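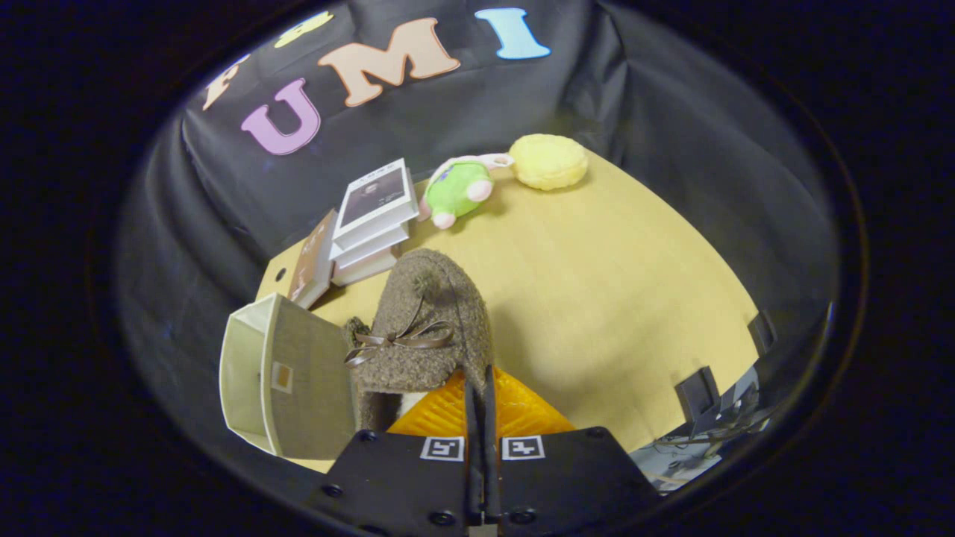

Skoliline Staff Forum
Workplace and Operations > Automation
Topic: Changes to duties at the demonstration benches
Started by Darius Ilie, Operations Planning
Replies: 6

Darius Ilie
Operations Planning
Colleagues in Returns and Repacking are advised that the second stage of the Wasa project will begin in June. Staff assigned to the benches will continue to perform household sorting tasks with the hand-held grippers, and the recordings will be used to prepare the automated line. The current task set covers footwear and soft goods placed into fabric storage boxes. Each bench assignment is limited to 2 hours, after which the employee returns to regular duties. Comments may be posted in this topic until the stage begins.

fita_rep
Thank you for the notice. The employee group at the Fita building has one concern to place on record. Bench work is currently listed as "other duties" and carries no grade. A person who spends a month with the gripper is doing skilled work, and the annual review form has no line for it. We request that the form be amended before June.

Darius Ilie
Operations Planning
The request has been forwarded to Personnel. I would note that bench assignments have so far been short, and that regular grades are not affected by them.

packing_lead_B
I must respectfully disagree with the previous reply. Grades may not be affected, but output targets are. My section was scheduled for 900 items per shift while two of its members were at the benches. The target was not reduced. The remaining staff absorbed the difference.
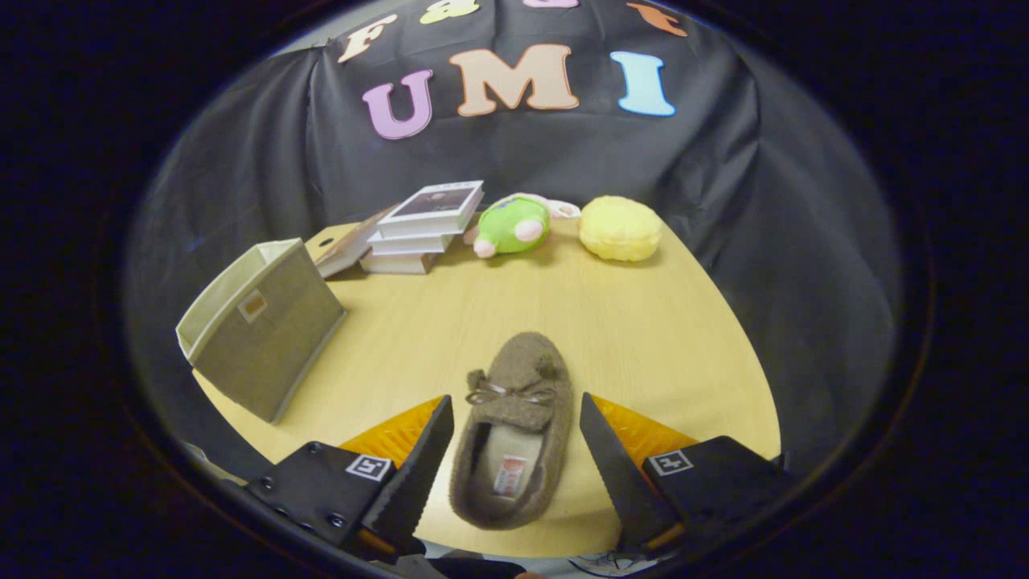
Will the section targets be lowered when staff are assigned to the benches?

Darius Ilie
Operations Planning
Targets will be reduced in proportion to the hours assigned, beginning with the first June schedule. Section leads will receive the revised figures from Planning and should report any schedule that does not show the reduction.

m_returns
I would like to offer a different view from the bench itself. I have completed 43 sessions. The work is slower than hand packing and requires more attention, particularly with slippers, where the approach has to be lined up before the fingers close. My wrist was sore during the first week. Even so, I prefer it to the scanning station, and I learned more about how the line will handle goods than I did from the Nieto training packet.
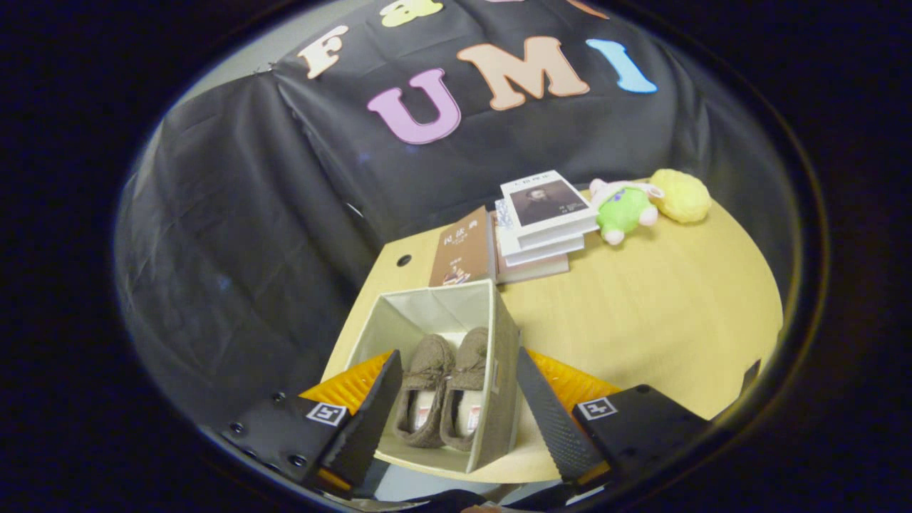
The packet should be revised by people who have done the work. It devotes four pages to badge procedures and half a page to grip angle. It also does not say what should be done when an item slips, and two supervisors have given me two different instructions on that point. I would be willing to help write a new version during paid hours.

fita_rep
We support the proposal, including the words "during paid hours." I do not share the favorable view of the project as a whole. Planning has reported 1,323 accepted recordings, yet the staff who made them have received no written statement of which positions will remain once the line is running. A meeting was offered in the spring and then postponed.

packing_lead_B
Agreed on the written statement. On the benches, I would add that assignments should rotate. At present the same few people are chosen because they are quick, and others who have asked for a turn are still waiting.

Darius Ilie
Operations Planning
Rotation will be added to the June schedule, and m_returns will be contacted regarding the packet. I am not able to issue a statement on positions from this office. The postponed meeting has been requested again, with Personnel present, for 2:00 p.m. in the Fita building. The date will be posted in this topic when it is confirmed.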